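A Robot That Sorts Out Wires: Open Day at the Tilteo Workshop

April 4, 2024

Most factory robots do the same move over and over. They pick up a stiff part, turn it, and put it down. The robot shown at the Tilteo open day in Plurnville has a harder job. It works with wires.

Wires are hard for robots because they bend. A metal block has the same shape every time you look at it. A wire can curl, twist, or slide under another wire. If the robot pulls one end, the other end may move too, and the robot has to look again before its next move.

What is a wire harness?

A wire harness is a group of wires held together as one part. Washing machines, cars, and elevators all have them. Each wire has a job. Some carry power. Some carry signals, which are small messages sent as electricity. At the ends there are connectors, often made of plastic, that plug into a matching socket. Other ends have a crimp terminal. This is a small piece of metal squeezed onto the bare wire so that it can be joined to something else.

How does the robot see?

The robot has an arm, and at the end of the arm is a gripper with 2 fingers. A small camera is fixed close to the gripper, so it moves wherever the hand moves. The camera sends pictures to a computer. The computer looks for colors and edges, and works out where a wire starts and where it stops. Shiny paint makes this harder – a bright reflection can hide an edge. 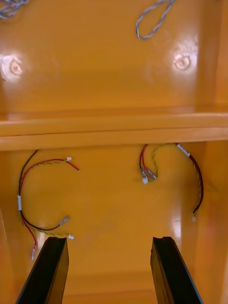 The robot's view inside an orange-yellow enclosure. The two black gripper fingers are at the bottom, with a wire harness on each side above them.

The white label bands on the harnesses are useful to people and to computers. A plain band is easier to find than a thin wire, and it gives the computer a fixed point to measure from. The colors help as well. Red, black, and green-yellow wires stand out from one another.

How does it learn?

The Tilteo team taught the robot with 2,000 practice runs. In many of them, a person steered the arm by remote control while the computer recorded each move. Visitors saw a test of 25 tries. Before each try, the harnesses were laid down in a new way, so the robot could not just repeat its last path.

Words to know

Gripper: the part of a robot that holds things.
Enclosure: a box or case that protects the parts inside.
Terminal: the end point where a wire is joined to something.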